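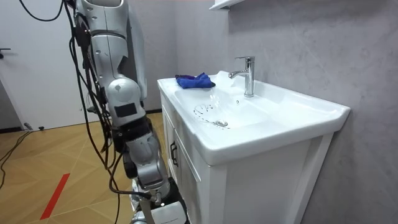 Unit 6: Water Supply and Drainage in Small Bathrooms

Course handout, Residential Building Basics

Read this before the Thursday session. Bring it with you, along with the fixture schedule you started in Unit 5. We will use the Sallent house plans again, so keep those too.

6.1 Two systems that never meet

A house has a supply side and a drainage side. The supply side is under pressure. Water in it can go up, sideways, or around a corner, and the pipes can be fairly narrow. The drainage side works by gravity. Waste runs downhill in pipes that are mostly air, and the pipes have to be wider, sloped, and vented.

The two sides come close to each other at every fixture but must not be connected. At a bathroom sink the gap between the end of the faucet and the rim of the basin is what keeps them apart. This is called an air gap. If the basin fills to the rim and the pressure in the street main drops, the faucet still cannot suck dirty water back into the supply. A hand shower lying in a full tub has no air gap, and it needs some other protection, usually a check valve or a vacuum breaker.

Terms to know from this section: supply, drainage, air gap, backflow, vacuum breaker.

6.2 The supply side

Water enters from the main through a meter and a main shutoff. In a cold climate the service line is buried below the frost depth. After the shutoff there may be a pressure-reducing valve. Street pressure varies a good deal from one part of a town to another, and houses at the bottom of a hill often have more than they need.

From there the cold line splits. One branch goes to the water heater and comes out as the hot line. Hot and cold then run more or less side by side to the fixtures.

There are two common layouts.

Trunk and branch. One large pipe runs through the house and smaller pipes come off it. It uses less pipe. When two fixtures on the same branch are open together, the flow at each one drops.

Home run, or manifold. Each fixture has its own small pipe from a central manifold. It uses more pipe but has few joints hidden in walls, and each line can be shut off at the manifold. Flexible plastic pipe made this layout practical.

The Sallent house is trunk and branch downstairs and manifold upstairs, the result of an addition. Mark on your plan where one changes to the other. Most people miss the short run behind the linen closet.

Each sink should have its own stop valves, one hot and one cold, where a person can reach them. Inside a vanity cabinet they are normally on the back wall. When you draw a vanity, check that a drawer will not land in front of the valves. In the Varnine exercise last term, several groups placed a full-height bank of drawers in exactly that spot.

6.3 The drainage side

Follow the water from the basin:

The drain opening and its stopper.
The tailpiece, a straight vertical pipe.
The trap.
The trap arm, which runs nearly level to the wall and into the vent and drain connection.
The branch drain, which runs to the stack.
The stack, the building drain, and the sewer or septic tank.

The trap is the bend under the sink. It holds a small amount of water, and that water blocks sewer gas. A trap in a guest bathroom that goes unused for a season can dry out, and the room will smell. Running the faucet refills it.

Slope matters in both directions. With too little slope the pipe does not clear itself. A trap arm with too much slope can drop below the level of the vent opening and siphon the trap dry. The usual slope for small drains is a quarter inch per foot. Work the fall out over the whole run and check that it fits inside the floor depth before you commit to a fixture location.

6.4 Vents

When a slug of water moves down a drain it pushes air ahead of it and pulls air behind it. Without a vent, the air is pulled through the nearest trap, and the trap seal goes with it. The gurgle you hear in a poorly vented sink is air coming through the trap.

Vents rise from the drain, may join together above the flood level of the fixtures, and end above the roof. A vent must not have a low spot where water could collect. Some codes allow an air admittance valve in place of a vent through the roof, and some do not. Look up the local rule — do not assume that what was allowed on the last job is allowed on this one.

6.5 Fitting it all into a small room

The cheapest bathroom to plumb has all its fixtures on one wall, called the wet wall. Supply, drain, and vent share the same stud space. If the kitchen or a second bathroom can back onto that wall, so much the better.

The toilet usually sets the layout. It has the largest drain and that drain goes straight down through the floor, so its position depends on which way the joists run. Place the toilet first, then the tub or shower, then the sink. A sink drain goes out through the wall and is the easiest of the three to shift.

Watch for these when you review a plan:

A drain crossing joists that would need holes larger than the joist can take.
A supply line in an outside wall in a cold climate.
A tub or shower valve with no access from behind.
A vanity door that hits the toilet or the room door when it opens.
A vent that has no clear path up because there is a window above the sink.

That last one comes up often. The vent can be offset around the window, but the offset has to be above the flood rim of the sink unless the code gives you another way.

6.6 Wall-hung and floor-standing vanities

A floor-standing vanity hides a lot. The drain can come out of the wall at a range of heights and minor errors will not be seen. The cabinet back can be cut to suit the pipes.

A wall-hung vanity needs solid blocking between the studs, put in before the wall is closed. The rough-in heights must match the cabinet drawings closely, and so the vanity has to be chosen early. The Holst drawings in your packet show a wall-hung unit with the blocking dimensioned. Compare them with the Bristolow set, where the blocking is left out altogether and the framer had to come back.

6.7 Worked problem

A house owner reports that the meter moved while no water was being used. The readings show that 2,000 gallons passed in 4 days. Find the daily loss.

2,000 divided by 4 is 500 gallons per day.

A loss that size is unlikely to be a dripping faucet. Check the toilets first by putting dye in each tank and looking for color in the bowl. If the toilets are sound, close the main shutoff at the house and read the meter again. If it still moves, the leak is in the service line between the meter and the house.

6.8 For Thursday

Draw a drain and vent diagram for the upstairs bathroom in the Sallent house. Single line is fine. Show the trap, the trap arm, and the vent for each fixture, and write the slope on every horizontal drain.

Find the main shutoff where you live and note what type of valve it is. Do not turn it. Old gate valves can fail when they are moved after years in one position.

Read the chapter on pipe materials as far as the section on cast iron. We will cover joints and hangers in Unit 7.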